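Communiqué de presse
Avril

Vulitus ouvre sa collecte de restes alimentaires aux immeubles d'habitation

Après une saison d'essai auprès de restaurants de quartier, la société Vulitus propose maintenant son service de compostage aux copropriétés et aux bailleurs. Quatre résidences participent déjà au programme, qui porte le nom de Jidon.

Le principe reste simple pour les habitants. Chaque foyer reçoit un petit seau avec couvercle et le vide dans un bac commun, placé dans le local à déchets. Vulitus passe trois fois par semaine, à partir de 7 heures, et laisse un bac propre à la place de l'ancien. Les matières sont transportées sur le site de Prumer, où elles deviennent un compost destiné aux maraîchers de la région.

« Nous avons beaucoup écouté les gardiens d'immeuble avant de fixer les horaires », explique Châu Vi, directrice de Vulitus. « Leur première demande concernait les odeurs en été, c'est pourquoi les bacs sont lavés à chaque passage. »

Ce qui va dans le seau

Les épluchures, le marc de café, le pain, les coquilles d'œufs et les restes d'assiette sont acceptés, y compris les petites quantités laissées à la fin du repas. Les huiles, les gros os et les sacs en plastique sont refusés. 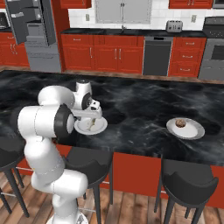
Inscription des résidences

Les syndics et les conseils syndicaux peuvent demander une visite gratuite du local. La mise en place prend 8 jours après la signature. Une réunion d'information est offerte aux habitants, animée par Pankaj Bansal, responsable du programme Jidon.

Contact presse : Kha Lâm, service communication de Vulitus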